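课程：食品保藏基础
第四讲 酸与盐：家庭腌渍的原理和操作
2026年2月12日

本讲接上一讲的水分活度。上次作业里有几位同学把水分活度和含水量混为一谈，请先回去看第三讲的第二节再读下面的内容。

## 1. 为什么酸能保藏食物

微生物生长需要合适的酸碱度。多数腐败菌喜欢中性环境，pH 降到 4.6 以下时，肉毒梭菌的芽孢不能萌发产毒。4.6 这个数在食品保藏里反复出现，请记住。高于它的叫低酸食品，罐装时需要加压杀菌；等于或低于它的叫高酸食品或酸化食品，一般用沸水杀菌即可。

霉菌和酵母不受这条线约束。它们在 pH 3 左右仍可以生长，所以酸渍食品表面长白膜是常见的事。酸度够了不等于可以敞口放。

酸的种类也有影响。在相同 pH 下，醋酸的抑菌作用通常强于柠檬酸和盐酸。原因在于弱酸的未解离分子能够穿过细胞膜，进入细胞以后才解离，使细胞内部酸化。未解离部分的比例由 pH 和 pKa 共同决定：

- 醋酸 pKa 4.76
- 乳酸 pKa 3.86
- 柠檬酸 pKa₁ 3.13

代入亨德森-哈塞尔巴尔赫方程，可以算出 pH 4.0 时醋酸有八成以上未解离，乳酸不到一半，柠檬酸更低。课上会推一遍，考试要求会算。

## 2. 盐的作用

盐有两种用法，容易混。

第一种是高盐直接抑菌，例如咸鱼、咸柠檬，靠降低水分活度起作用。第二种是低盐发酵，盐浓度在 2% 到 5% 之间，目的是压住一部分杂菌，让耐盐的乳酸菌先长起来，由乳酸菌产酸来完成保藏。泡菜、酸黄瓜属于第二种。

盐加多了，第二种做法会失败。浓度过高时乳酸菌也长得慢，酸度迟迟上不去，蔬菜先软了。Tharindu Miah 那一组去年八月的实验记录可以参考，他们的高盐组到第 8 天 pH 还没有降到 4.6。记录放在课程文件夹“Hurkalura”里。

计算盐浓度时要说明基准。按水重计的 5% 和按蔬菜加水总重计的 5% 差别很大，报告里不写基准的，这一项不给分。

## 3. 柑橘类原料

柠檬是本讲的主要原料。它自身酸度高，果汁 pH 通常在 2 到 3 之间，主要的酸是柠檬酸。果皮含精油和果胶，白色的中果皮带苦味，苦味物质主要是柠檬苦素类和黄酮类。
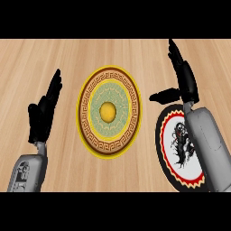

图 4-1　黄柠檬与花纹盘，木质桌面，俯视，计算机渲染。

选果时看三点：果皮紧实，没有软斑，拿在手里有分量。表皮打过蜡的要先处理，用温水加少量小苏打搓洗，再冲净擦干。做咸柠檬连皮吃，这一步不能省。

咸柠檬的传统做法是把果实纵切成四瓣，底部相连，切口里塞满粗盐，压入瓶中，再用柠檬汁没过。存放期间盐和酸一起作用，果皮变软，苦味减弱，颜色变深。苦味减弱有一部分是苦味物质溶到了汁液里，所以瓶中的汁也带苦，用来调味时要少放。

关于瓶装柠檬汁和鲜榨汁：做罐装番茄一类需要准确酸化的产品时，应使用标明酸度的瓶装汁。鲜果的酸度随品种、成熟度和存放时间变化，不适合作为安全依据。咸柠檬本身酸和盐都足够，用鲜榨汁没有问题。

## 4. 实验：咸柠檬小样

两人一组。分组名单由 Thilini Matubbar 贴在实验室门口，要换组的找她，不要自己换。

材料（每组）：

- 柠檬 200 克，已洗净
- 粗盐 35 克，不加碘、不加抗结剂
- 柠檬汁适量，以没过果块为准
- 带盖玻璃瓶一只
- pH 试纸，量程 1 到 5

步骤：

1. 玻璃瓶连盖煮沸 10 分钟，倒扣沥干。
2. 柠檬去蒂，纵切四瓣，去籽。称重，记录。
3. 瓶底撒一层盐，放一层柠檬，压实，再撒盐。重复到装完。
4. 加柠檬汁没过果块。用干净的筷子沿瓶壁赶走气泡。
5. 测 pH，记录。盖好，贴标签，写组号和日期。
6. 室温避光放置。头一周每天倒转一次，并观察盐是否溶完。
7. 第 8 天再测 pH，观察果皮颜色和硬度，然后移入冰箱。

瓶盖尽量用塑料的。金属盖在高盐高酸条件下容易生锈，如果只有金属盖，中间垫一层烘焙纸。

实验样品不得食用。想自己吃的，回家用家里的器具另做。

## 5. 常见问题

**表面有白色絮状物。** 先看形态。平滑的薄膜多半是产膜酵母；有绒毛、带绿色或黑色的是霉菌，整瓶丢弃，不要只撇掉表面。

**果块浮起来。** 液体不够，或者没有压实。补柠檬汁，不补水。

**盐沉在瓶底不化。** 刚开始几天属正常，继续倒转。超过两周还有大量结晶，检查称量记录。

**汁液变稠。** 果胶溶出所致，和变质无关。但如果同时有异味或者胀气，按变质处理。

## 6. 报告要求

报告写清楚原料重量、盐的用量和计算基准、两次 pH 读数，以及观察记录。讨论部分回答下面两题：

1. 以柠檬果重为基准，本实验的盐用量是百分之几？加入柠檬汁以后，以总重为基准又是多少？
2. 假设把柠檬汁换成等体积的清水，头一周内哪些微生物的风险会上升？说明理由。

报告交给 Hashini Bhuiyan，纸质版，双面打印。迟交一天扣一成。

阅读材料：讲义集第 4 章全文，Xóchitl Zepeda 整理的弱酸抑菌综述只读前半部分。下一讲讲糖渍和果酱的凝胶条件，请带计算器。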